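Why does a basket have holes?

Look at the baskets in your home. Many of them are full of little holes! A basket for clothes or cloths often has them, and they do a useful job. Air can go in and out, so a damp towel at the bottom does not start to smell.

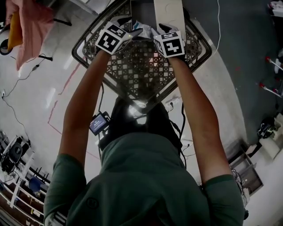 Wire mesh is made from thin wires which cross each other. Between them the holes can be squares or diamonds. The wires share the weight, so the basket is strong but still easy to lift.

Try it on Thursday, or any day you like. Put 2 wet socks outside, one in a mesh basket and one in a closed box – which is dry first?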